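Chapter 5
Showing Instead of Telling

Try explaining to a friend, using words alone, how to pick up a paper cup that has tipped over. Which way do you turn your wrist? How hard do you squeeze? Most of us give up after a sentence or two and say, "Oh, just watch me!"

This chapter is all about "watch me." In Chapter 4 we wrote out every motion as a list of positions, and you may remember the Renaud sorting exercise, which took 545 lines and still dropped the bolts. Now we get to use our own hands, and it's a wonderful change of pace.

5.1 Holding the Robot's Hand

The simplest trick is to give the teacher the same kind of fingers the robot has. In the cup task, the person sits at the table and works with a gripper in each hand. The cups go into a holder with wire loops, and the teacher never touches them with bare fingers. If a move can't be done with two stiff jaws, the teacher finds out right away and looks for another one. 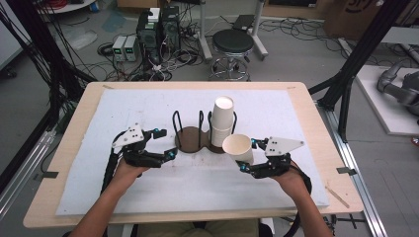
5.2 What the Gripper Sees

A camera mounted on the gripper gives a very different picture of the job. Both fingers stay in view, one on each side, and whatever lies between them is what matters next. Look at how much of the room comes along too: desks, cables, a stool, even somebody's arm. A learning program has to work out that the cups and the holder count and the stool doesn't, and in Section 5.4 you'll see how varied demonstrations help it do that.

Notice also that the foam pads are wide open and facing each other. Keep this view in mind when we come to grasp timing.

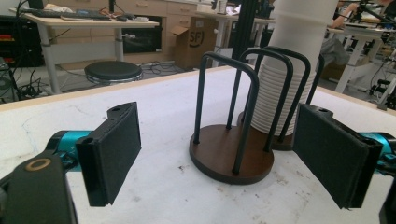 5.3 Driving from a Distance

Sometimes the teacher can't sit at the table at all. Benedek Kocsis learned remote control on the Plolby arm, steering it from the next room with 2 joysticks and a screen, and he needed 33 tries before his first clean grasp (he kept every recording, including the awful ones, and we'll be using them!). We begin with his first attempt and the small delay between his hand and the arm.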